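The Long Way Up Clundumier

Posted 21 Jan 2026 by Cosimo Mancuso
Filed under: Walks & Wanders, Hills, Gear (a little)
Print this post | E-mail this to a friend

I have wanted to write up Clundumier since August and every time I sat down to do it I ended up looking at maps instead. So this is my third try, and I'm going to keep going until the kettle boils dry.

If you don't know it, Clundumier is a lump of a hill with a great mess of boulders on its north side. The standard path goes up the south side, takes a couple of hours and is perfectly nice. I've done it plenty of times. But there is an older route that starts at the Fania bridge, wanders along the river for ages, and then comes at the hill through the boulder field, and oh, I love it! It's 18 miles there and back, you need a full day, and your knees will have opinions by the end.

The river part

I left the car at the bridge before it was properly light. The first stretch is flat and muddy and smells of mint where you step on it. I saw two herons and something that was either an otter or a very determined log. There's a gate that has been tied shut with blue rope for as long as I've been coming, and the trick is to climb it at the hinge end so you don't bend it.

After the gate you pass the old mill (just the walls now, with a good-sized ash tree growing out of the middle) and then the path turns away from the water. It's easy to miss. Look for the flat stone with a rusty bolt in it. I walked straight by it my first time and spent 40 minutes in a bog, which I don't recommend, although I did find a very fine patch of sundew.

The boulder field

Now we're talking. You come over a low rise and the whole slope is stone, brown and gray and rounded off like loaves, with little dark gaps between them where ferns grow. There's no path through it. There are a few cairns, but people build them wherever they please, so I treat them as company more than directions.

I like to keep to the left, where the blocks are bigger and more settled. You get into a rhythm after a while — step, step, hand, step — and I find I stop thinking about work, bills, all of it. I could do that part all day. Farther right the stones are smaller and they roll, and I've taken some skin off my shins over there.

I've gotten so fond of this kind of rock that I notice it everywhere now. 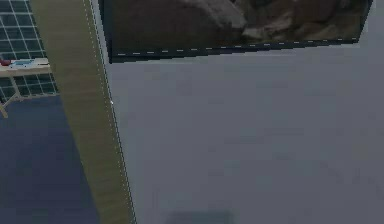
The top, and lunch

The sign at the summit says 2823 feet and I see no reason to argue with it. The wind was up, so I tucked in behind the wall and had my lunch there: cheese and pickle, an apple, and the last of my sister's ginger cake, slightly flattened. The clouds kept opening and closing over the valley and I got maybe ten minutes of the full view, all the way out to the coast. Wonderful! I sat there grinning like a fool.

A quick word on gear, as a couple of you asked. My boots are the same old Selticos, resoled twice now, and they grip well on dry rock and much less well on lichen. I carried two liters of water and drank all of it. Take gloves, even in summer. The rock is rough and your fingertips will thank you.

Getting down

I came down the south side as far as the sheepfold, then cut back along the wall to pick up the river again. It's longer, but I don't like going down through boulders when I'm tired. My legs were jelly by the mill. I stopped at Pană on the way home for soup and bread and had seconds of both.

Next time I want to try it from the west, where there's supposed to be a waterfall you can walk behind. If you've been that way, tell me how bad the bracken gets!

Posted in Walks & Wanders | 391 views
© Cosimo Mancuso | Contact | Back to top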